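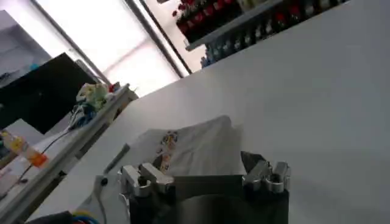 How to Run a Hex Crawl Without Drowning in Prep

Most hex crawl advice starts by telling you to draw a huge map. I did that once. I filled in 161 hexes over one winter, and my players walked through 23 of them before the campaign ended. The rest are still in a binder. So take what follows as the method of somebody who no longer trusts big maps, or most of the blog posts recommending them.

What you need: hex paper, a pencil, two six-sided dice, index cards, and whatever rules you already play. You don't need mapping software. People will say you do. Try a session on paper first and see what you miss.

Step 1. Draw a small map

Start with the town and the two rings of hexes surrounding it. That's 19 hexes counting the town. Pick a terrain for each one and stop there. Six miles per hex is the usual scale and it works fine, though I've never seen a convincing argument that five or eight would ruin anybody's evening.

My town is called Gillier. It has a mill, a bad inn and a toll bridge, and that has been enough for a year of play. If you feel the urge to write up the history of the toll bridge, go ahead, but do it for your own fun. Your players won't ask.

Step 2. Put something in one hex out of three

The standard claim is that every hex needs a feature. I don't buy it. When every six miles holds a ruined tower, the players stop caring about ruined towers. Leave plenty of ordinary woods.

For the hexes that do get something, write one card each. A card holds a name, what you notice from a distance, and what's wrong there. Mine for the Beaudoin quarry reads:

Beaudoin Quarry. Smoke by day, no fires at night. The diggers have broken into a tomb and are arguing over who goes in.

If it doesn't fit on the card, you're writing a novel.

Step 3. Decide how travel works, then say it out loud

Here's where a lot of these games go wrong. The GM has a travel procedure hidden behind the screen and the players have no clue what their choices cost. Tell them. Mine goes:

The party picks a direction.
Open ground takes one watch to cross. Woods and hills take two. Swamp takes three.
Roll two dice once per watch. On a 10 or higher, something turns up.
Mark off food at the end of the day.

There are three watches of travel in a day. A party that keeps going into a fourth is tired, and in my game that means a penalty on everything until they sleep.

I left out rules for getting lost. I've tried four different versions and each of them boiled down to the GM saying "you wasted a day." Maybe your group enjoys that. If so, add it back.

Step 4. Write a short encounter table

You'll find encounter tables online with a hundred entries. One collection I paid for had 1,179 of them, and I'd guess I used some 3 before going back to my own. Long tables are padded with wolves.

Write six entries. At least two should be people who want something, and one should be a sign of a monster and not the monster itself: tracks, a smell, a dead horse. Replace an entry when it's been used. Six good entries last longer than you'd think at two or three rolls a session.

Nullo, the peddler on my table, was supposed to appear once and sell rope. The players robbed him, felt bad and hired him. I crossed him off and wrote in the people he owed money to.

Step 5. Give them a reason to leave town

"Go explore" doesn't work with most groups, whatever the old-school crowd says. I've watched five adults sit in a pretend inn for 40 minutes waiting for a plot. Hand out three rumors at the start, each pointing at a hex. Make two of them true and one half true. I'd skip completely false rumors, at least early on. Players who get burned by one tend to ignore the next five.

Step 6. Add hexes only when they get close

At the end of a session, ask where they plan to go next. Then draw two more hexes in that direction and write a card or so. They will sometimes change their minds. When mine turned around and marched for the Broltetti marshes with no warning, I moved an unused card over there and swapped "pines" for "reeds."

Some people call that cheating. If the players had already learned what was in a hex, I'd agree, and I wouldn't move it. Otherwise I can't see who was harmed.

A word on length

Don't promise a three-year campaign. Promise six sessions, then ask if anyone wants more. My current game started in February on those terms and we're still going, with 34 hexes on the map and one of them still labeled "hills, ask me later."

Posted October 2018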